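1/ I have been reading on the small river war between Grillon and Pereyra for two winters now, and I want to write down what I understand of the fight at the Heketti ford. English is my third language, so please be patient with my sentences.

2/ Most people who know this fight at all know it from one page in the old regimental history. That page says the Grillon column came down to the ford at dawn, found it guarded, and went home. I think it leaves out the most interesting part of the day.

3/ The column had 488 men on paper. Trinidad Gallardo, who has gone through the pay lists with much more patience than I have, finds 79 of them sick or left behind at the Denudov mill. So the attack was made by a weaker force than the maps show, and it was already tired from the night road.

4/ The commander was Joaquín Riquelme, a militia captain who had been a surveyor before. He knew the valley, but he knew it in summer. The ford in September, after rain in the hills, is a different thing. His guide told him so and he wrote it in his notebook, but he did not change the plan.

5/ The plan was simple enough. One party would cross at the ford and make noise. The other would go upstream, behind the willows, and come down on the guns from the side. They had 2 light guns against them, both on the low rise behind the ferry house.

6/ The upstream party got lost. I don't want to be hard on them. I walked this path with my cousin in full daylight, with a good map, and we ended up in a field of somebody's cows. In the dark, with wet powder and no talking allowed, I would be lost too.

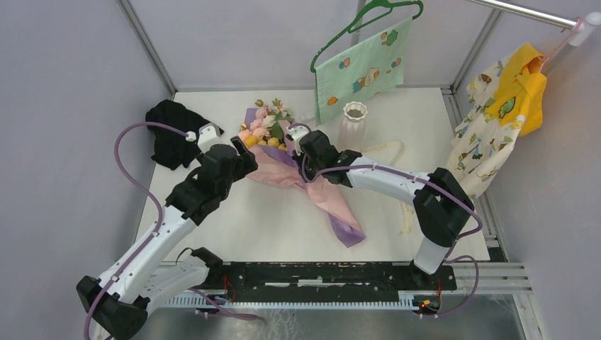 7/ So the ford party was alone for most of an hour. They had orders to wait for three shots from the willows, and the shots did not come. Some of the men were standing in water to the waist. A sergeant's letter says the cold was worse than the firing, and that he could not feel the trigger.

8/ Then comes the part I like to argue about. Around 50 men went over without an order. Trefor Harries, in his booklet on the river forts, calls it a panic "in the wrong direction". I find this too clever. The letters speak of a corporal who said it was warmer on the other side, and started walking.

9/ They reached the ferry house and held it. The Pereyra gunners could not lower their barrels enough to hit it, and the infantry behind them was slow to form, I suppose because they were at breakfast. For a short time the whole position was open.

10/ Riquelme did not use it. He was still waiting for the upstream party. We have his own report, written the same evening, and it is a sad document. He writes that he "could not support a success which had not been arranged".

11/ I read that line many times. Soledad Tapia translates it a bit softer, "a success for which no arrangement was made", and her translation is probably more correct than mine. The meaning stays the same for me. He had men in the house and he had a reserve with dry boots, and he kept the reserve on the bank.

12/ By the middle of the morning the ferry house was surrounded on three sides and the men came back through the river the way they had gone. The losses are not clear. The lists for that week are water damaged and the two that survive don't agree with each other.

13/ The upstream party arrived after all this, on the wrong side of the mill, and was fired on by its own rear guard. No one was hit, thank God.

14/ A question from Deepak Agarwal, who asked me yesterday if Pereyra should have followed them. Maybe yes. The road to Denudov was open and the sick men at the mill had no real guard. But the river was rising the whole morning – both sides say it – and by noon I don't believe anybody could take a gun across.

15/ If somebody has access to the parish book at Heketti, I would be very grateful for a look at the burials of that autumn. It would help with the losses more than any officer's report. My messages are open.

16/ Correction to post 5: the guns were in front of the ferry house on the first day and behind it on the second. I mixed my own notes. Behind is right for the fight.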